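4.2 Open-day demonstration

The second part of the study took place during the November open day at the Lultstead site. The purpose was to see how people with no training would use the hand-held grippers on an ordinary sorting task, and to compare their recordings with those made by our own operators in the lab (Section 4.1). The open day lasted from 10 a.m. to 4 p.m. and the table was staffed the whole time.

The task was kept simple. Visitors were asked to move fruit from a cluster on the tablecloth to a plate, one piece at a time, in any order. They could use one gripper or two. The staff member at the table showed the motion once and then stepped back. No one was told how hard to squeeze or from which side to approach. When a piece was dropped, the visitor could pick it up again or leave it, and both choices were kept in the record.

Figure 3 was taken with the hand-held gripper at the table. The fingers are open around the cluster, and a second gripper comes in from the right at about the height of the fruit. Two oranges are on the plate.
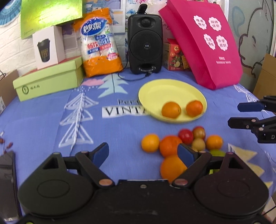

Galbraith Group for Assisted Handling, Lultstead
Figure 3. Fruit task at the open-day table. Fruits of different sizes and colors lie close together between the blue finger pads.

We set out fruit of mixed size on purpose. In the lab sessions every piece was an orange of the same grade, and the operators soon settled on one opening width for all of them. With a mixed cluster the width has to change from piece to piece. Small fruit next to large fruit also leaves little room for the fingers, and the neighbors tend to roll when one piece is pulled out.

A total of 1,000 attempts were recorded. An attempt was counted from the moment the fingers began to close until the piece was released. Of these, 687 ended with the fruit resting on the plate. The rest were drops, attempts given up before lifting, and pieces set down beside the plate. The last kind was more common than we had planned for, and the Sedia labeling tool had no category for it. We added one after the open day and relabeled the full set.

Thirty-four visitors took part with two grippers. Most of them used the second one to hold back the neighboring fruit while the first one did the lifting. None of our own operators had worked this way. In eight of the two-gripper recordings the fingers touched each other during the lift, and these were left out of the timing results but kept for the contact analysis in Section 5.

The background was not controlled. Other items stayed on the table behind the plate, and the tablecloth had a printed pattern. The Pustico segmentation model had been tuned on plain gray surfaces, so its output on these recordings was checked by hand before use.

Contact: Galbraith Group, Lultstead | Back to top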